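When I came to Trarnirside to speak with Evander Kinnear, he was sorting receipts from the repair shop he opened last October. He fixes old film cameras, radios and clocks, but he told me that most of his day goes to talking with people.

"They bring me a thing and then they tell me about their father," he said. "I have learned to put the screwdriver down and listen first."

Kinnear worked for 12 years at Swanson, a company selling office equipment, before he left. The rent of the shop is low and the old heating is bad. In his first weeks he received 319 items, and he wrote each of them by hand in a green notebook.
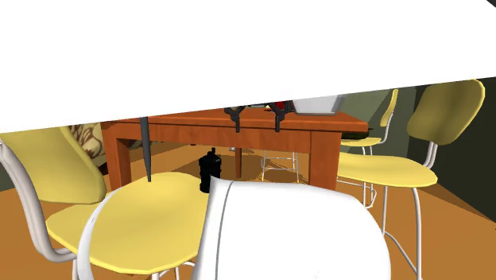
I asked him if it is possible to live from such work. He thought for a while before answering.

"It is possible if you don't want a new car," he said. "My costs for the first season were 3,690 dollars and I earned 3,639. So I lost a little. My wife says this is the price of one good dinner."

He does not advertise. A bakery in Brolley keeps his cards next to the bread, and many customers come from there. The hardest part for him is to refuse. Some objects cost more to repair than to buy again, and he says this openly to the owner, even when the owner does not like to hear it.

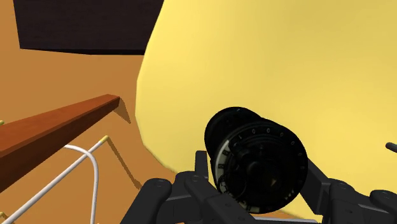 "With a shutter, you must be patient," Kinnear said. "The oil gets thick after many years and the blades stick. If you push them, they bend, and then I need a second camera for parts."

He learned this from an old service manual and from his own mistakes - he still keeps the first shutter he broke in a drawer. Next he wants to teach an evening class in Flerno, for people who want to clean their own cameras at home. The room is already promised to him, but he is still looking for enough small screwdrivers.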